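Soft toys taking over the playroom, what do you all do?
Started by mumof2_ullside, Sep 26, 2024

mumof2_ullside
Hello all, hoping someone has cracked this one. We have two kids and what feels like every soft toy ever made, and I spend my evenings picking them up and moving them from one corner to another. I bought one of those hanging net hammocks in July and it looked lovely for a week, but my youngest can't reach it, so now I'm the one fetching things down all day! Would love to hear what works in a real house.

Solène Hoarau
Oh, I feel for you! We were at 5 baskets at our worst, and I finally gave up on sorting by animal (my daughter had opinions about whether a seal goes with the dogs, and I lost). What we do now is one big low tub for the everyday ones, and the rest go up in the cupboard and get swapped over when somebody gets bored. 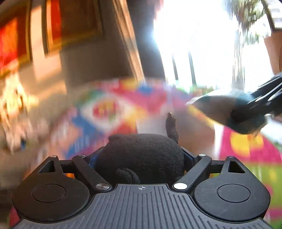

The plain black plushies are the ones I'd keep an eye on, by the way, as they pick up every bit of lint going and vanish completely in a dark tub. I give ours a once-over with a damp rubber glove before they go away, and the fluff comes off in a nice satisfying roll.

granite_gran
Sorry, but I can't agree with the swapping. My grandson asked for the one bear that was packed away every single night until it came back out. Let them have the lot, I say, and get a bigger tub. Mine is an old Chauvin blanket box with the lid taken off, and it swallows everything.

Solène Hoarau
Ha, fair enough, the favourites never go in the cupboard at our place either! I should have said that. It's only the ones at the bottom that nobody has cuddled in months.

tidy_in_stirkbridge
I'm with granite_gran on the big tub but not on a blanket box, they're too deep and the kids tip the whole thing out to find one rabbit. We have the Odura trolley, 11 dollars second-hand, and it rolls right up to the couch.

mumof2_ullside
Thank you all so much! Hammock is coming down this weekend and I'm going to try the low tub first, with the favourites left out on the bed. Does the rubber glove trick work on the long shaggy ones too?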